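Magnesium at bedtime, worth it?

drimeck
Two weeks on the Vosent capsules, 108 in the tub, and so far my sleep is the same but my wallet is lighter. Anyone had better luck?

shabalala
Took me a month. Patience — and don't have them with coffee, you heathen.
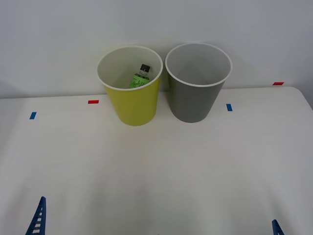
drimeck
Do you take them with food?

shabalala
With supper, always. On an empty stomach they make me queasy.

ginberg
Disagree, food made no odds to me. Going to bed before 2 did. Cost me nothing, too.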